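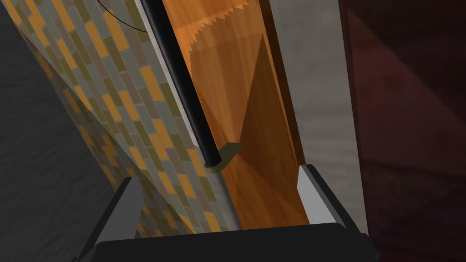
The **Prendstead Regatta** is a small-boat sailing event held every March on Lake Ikesent, and I've been keeping this page going for the club wiki because the old one was three lines long and got the name of the lake wrong. I've sailed in it more times than I've finished it, so take my opinions as opinions. The dates and rules come from the sailing instructions.

## Background

The regatta started as a one-day match between two sailing clubs, Prendstead and Cekden, which sit at opposite ends of the lake and still don't agree on who won the first one. There was no proper committee boat, just a rowboat and a guy with a whistle. After a few seasons other clubs asked to come along, and the match turned into an open fleet event with 8 races spread over a long weekend.

Ivan Nazarenko was race officer for most of the early years, and a lot of what people think of as "the Prendstead way" is really just how Ivan liked to do things. He wanted short starts and quick turnarounds, and he would not wait for anyone still looking for their gloves on the dock. (I have been that person. He didn't wait.)

## The course

Races are sailed on a windward-leeward course with a reaching leg to the finish. The first mark usually goes up near Stetsiuk Point, and that's where the regatta gets interesting, at least for me! The point is high and wooded, so a northwest breeze bends around it and then drops into holes on the far side. Locals go left and hug the shore. Visitors see flat water over there, go right, and then spend the next leg wondering what happened. 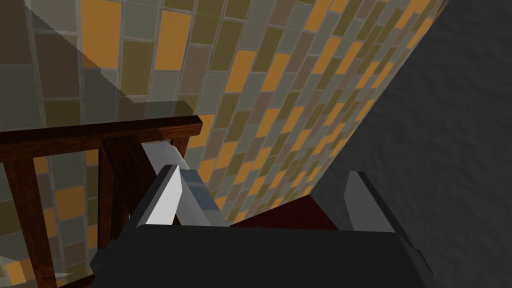 On a southerly the whole thing flips, and the right side pays until the last few boat lengths before the mark. I'd still stay out of the corner. You come in on port tack with a wall of starboard boats in front of you, and there's never a gap where you want one.

The time limit is 90 minutes for the first boat to finish. Light air has killed plenty of races, mostly in the afternoon, so the first start of the day is as early as the race officer can get people out of bed.

## Classes and entries

Entries are capped at 70 boats, which is as many as the Prendstead ramp can launch in a morning without fistfights. The fleet is split into 3 divisions:

- **Single-handed.** This is the biggest division and the one I sail in. It has its own start, and general recalls are pretty much a tradition at this point.
- **Double-handed.** Mixed designs racing on handicap, so you won't know how you did until the results go up on the clubhouse door.
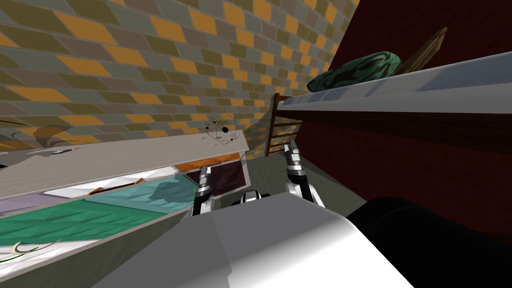
- **Junior.** Sailors under 18 on a shorter course closer to the Cekden end, where the water is flatter and the safety boats can get to everybody fast.

## Scoring

It's low-point scoring, so a win is one point, second is two, and so on. Once five races are in the books you get to throw out your worst one. If fewer than that get sailed, everything counts, and a bad start on the opening morning can follow you all the way home. Ties are broken by comparing each boat's best finishes, then by the last race if that doesn't settle it.

Protests are heard upstairs after racing. Most of them are about room at the leeward mark, and most of those get dropped over chili before anyone fills out the form.

## The Stetsiuk Cup

The overall trophy goes to the club with the best combined score across all the divisions. It's named for the point, and it's a dented silver bowl that has been in the lake at least twice. Cekden has had it lately, and they've been very normal about it, by which I mean they bring it to every dinner.

## See also

- Lake Ikesent wind patterns
- Cekden Sailing Club
- Prendstead ramp and parking rules

*Page last edited 2025-09-22. If you have results sheets from the early match years, please add them to the talk page.*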